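Handheld gripper 017b: finger gap drifting on fabric work

Somside Forum > Grippers and End Effectors > Maintenance

ferrule_bit
Looking for a second opinion on finger alignment. The unit is a handheld two-finger gripper, label 017b, yellow fingers on the black slotted frame. It gets used on bedding and other soft goods. After a long stretch of folding tasks the fingers no longer close flat. The tips meet first and the base stays open by almost 2 mm. Thin cotton slides out of the lower half of the grip.

I have re-zeroed twice with the Salex setup tool. The offset comes back within a day.

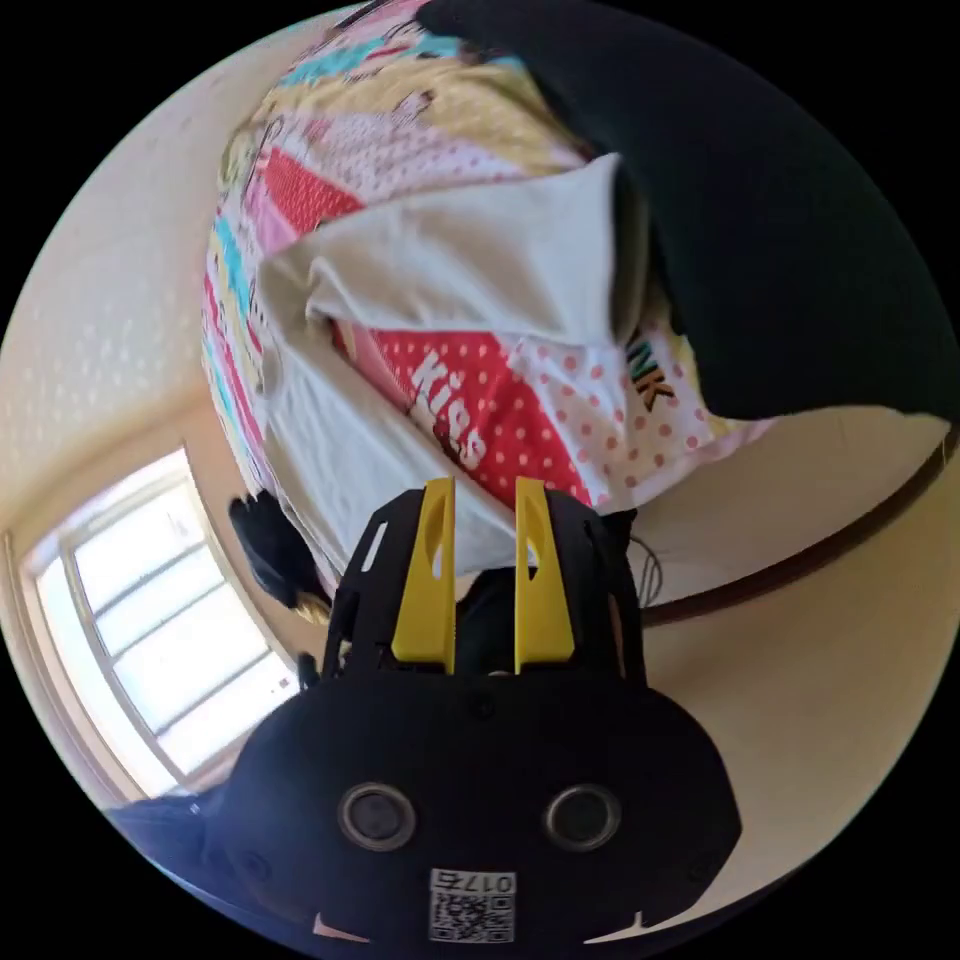 Unit 017b at the lower edge of the folded bundle, fingers upright.

Firmware is current. No error codes. Trigger travel feels normal.

pinlock
Check the finger mounting screws before touching the zero again. On ours the left finger had backed out by a turn. Pull both fingers, clean the seats, refit with medium threadlocker. Then zero.

Also, what is the cleaning interval? Lint packs in behind the fingers, down inside the frame where you can't see it without a light.

ferrule_bit
Interval is 600 cycles, brush only. No air. Our Belmonte site had lint blown into the slide and we stopped doing that.

oddsandshims
Disagree on threadlocker. Those fingers are a wear part and they come off often. We used it for a month and stripped an insert getting a finger out. Torque the screws properly, put a paint mark across head and finger, look at the mark at every cleaning. If the mark hasn't moved, the screws are not your problem.

My money is on the fingers. They have that long oval hole near the top and taper toward the tip. Pressing into a thick stack bends them the same way every time and ours took a set. Lay each one on a flat plate and try a feeler gauge under it.

pinlock
A bent finger would not explain the zero moving back within a day. A loose seat would. Medium grade comes out with hand tools if the insert is sound.

oddsandshims
It would if the bend relaxes overnight. Ours did. Measured in the morning they were close to straight, by 4 p.m. they were not.

ferrule_bit
Pulled both. Screws were tight, so no backing out here. There was a felt-like pad of lint under the right finger seat, packed hard enough to need a pick. On the plate the left finger is flat and the right one rocks slightly. So possibly both causes.

Cleaned the seats, fitted a new pair from the Pinthorpe spares kit, paint marks on, no threadlocker. Zeroed once. Gap is even from base to tip with a single sheet of paper.

pinlock
Fine, but you changed the fingers and cleaned the seat together, so you won't know which it was. Put the old right finger back on the clean seat for one shift and measure.

ferrule_bit
Fair. I kept the old pair. Will run it on the next cleaning and post the readings.

oddsandshims
Take one reading at the start of the shift and one at the end, same spot on the finger. Otherwise the numbers won't settle anything.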